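Snack bin update, part one. I finally went through the clear plastic tub that lives on my bed (don't judge) and wow, I own a lot of snacks.
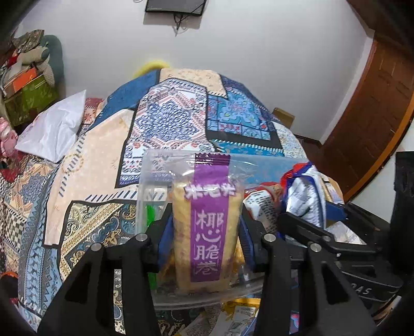
Baiba Šimkus mailed me a box in January and I've been rationing it ever since. Badly.

2/ Rules for the tub: crunchy stuff stands up, flat packets go on the side, anything chocolate goes in the fridge before I forget it exists.

3/ The 米老头 coconut rolls get top billing. They're so light and crumbly – eat them over a plate, trust me on this!! I lost 5 in one sitting last night and had to shake out the blanket.

4/ Aušra says they're better dunked in coffee. Tried it. Too soggy for me, but she's sticking to it.

5/ Next up is the spicy stuff. Send drink recommendations – I'm a wimp.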